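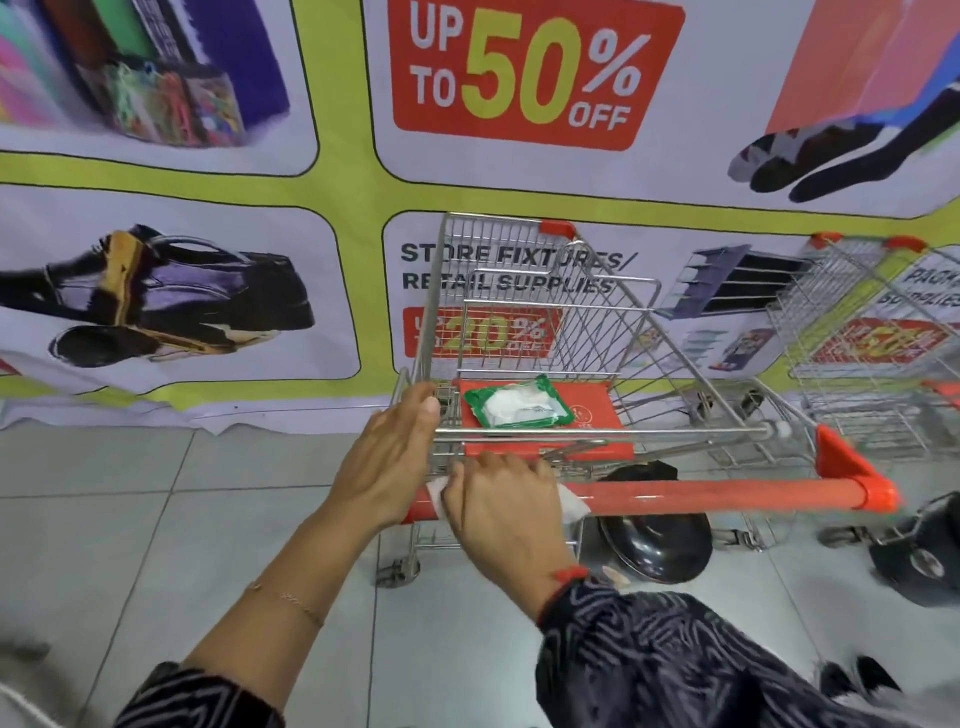
Trolley demo at the Memham open day — how to run it

Doors 10am. Get there by 9, you'll want the hour.

1. Wipe the push handle first, whole bar, end to end. Hold the side of the trolley with your other hand so it dosen't roll.
2. Let the handle dry. Robot's grip slips on a damp bar.
3. Park the trolley on the start mark, handle facing the robot.
4. Speed to 400. Not 953, that's the warehouse setting.
5. Visitors behind the tape, then press start. One run takes 81 seconds.
6. Wipe again between groups. Yes every time.

If it stops halfway, red button, back to step 3. Still stuck — ask Valquíria Leite, she set up the Toledo one and has the spare key.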